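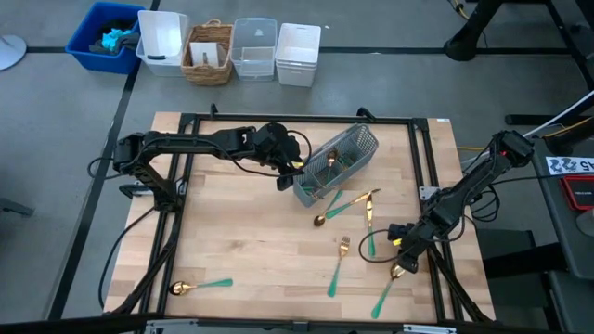
Two arms, one utensil basket, butcher-block top.

Pricing thread, part 2. Last time I covered cost-plus. This one is about charging by usage when your customers budget by the year.

At Flendden we launched with a per-transaction fee. Easy to explain, easy to bill. The first 4 accounts signed within a month and then throttled their own usage to stay under budget.

Kartini Sinaga pulled the logs in May. Median account was running at half the volume it had forecast on the sales call. Churn was zero. Revenue was flat anyway.

We tested an annual commitment with a fixed allowance: 800 transactions a month, unused ones roll over for one quarter, overage billed at the same unit rate. No penalty tier.

Two things changed. Finance teams approved it faster – a fixed line item needs fewer signatures. And users stopped asking permission before each run.

The downside is deferred revenue. Cash arrives up front, recognition doesn't. If your bookkeeping is a spreadsheet, fix that first. Torquil McIver rebuilt ours and it took longer than the pricing work.

Rollover needs a hard expiry date in the contract. We left it vague in the first version and had to amend every agreement.

Part 3 will be on discounts for multi-year terms. I would hold off on offering any until you have renewal data.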